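Groswood Home Coin Ledger
Ledgers and record keeping > For collectors and savers

Paper edition, Canadian spelling and dollar columns throughout

If you've been putting a bit of your savings into gold or silver over the years, you'll know how quickly the paperwork gets away from you. There's a receipt in the kitchen drawer, another in the glovebox, and a note on the back of an envelope that made perfect sense back in April. The Groswood Home Coin Ledger was made for people in just that spot, and we're very fond of it ourselves.

Each line gives you room for the date, the dealer, the weight, the purity, the price you paid and the spot price on the day. That last column is the one people thank us for. Once you can see the two prices side by side, the dealer's premium stops being a mystery, and you may find (as plenty of our customers have) that a small coin cost you a good deal more per ounce than a larger bar would have.

We don't take a side on whether gold is the answer to rising prices. Folks have been arguing over that for longer than any of us has been in business, and the ledger works just as well if you think the whole thing is a fad and you've simply inherited your uncle's silver dollars. What it will do is show you plainly what you hold and what it cost you – and that's a very good place to start any conversation with your accountant.

What you get
Standard ledger: 1,000 numbered lines
Large ledger: 1,333 numbered lines
2 ribbon markers
4 summary pages at the back for year-end totals
Columns for purchases and sales on facing pages
Cover colours: grey or burgundy

The paper comes from Retolska and takes a fountain pen nicely, without feathering. Binding is done by Rekimura, who sew the pages so the book lies flat when it's open on the desk. If you already own the older Hrnčiar ledger, the columns run in the same order, so you can carry your balances forward without relearning anything.

Please do store the ledger somewhere other than with the coins themselves. A record that goes missing along with the thing it records isn't much help when you're filling out an insurance claim.
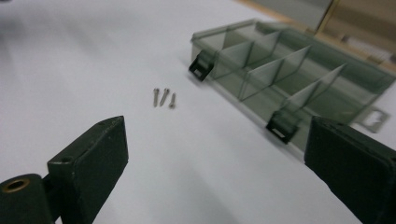
I wish the spot price column were a touch wider, writes Groswood customer Retired in Regina, as I like to note it in both American and Canadian dollars. Otherwise I've moved everything over from my old scribbler and finally worked out my average cost.

We've heard the same from a few others, and a wider column is planned for the next printing. In the meantime, the remarks space at the end of each line will happily hold a second price.

Ledgers are sent flat in a stiff mailer. Unmarked books can be returned for a refund or swapped for the other size.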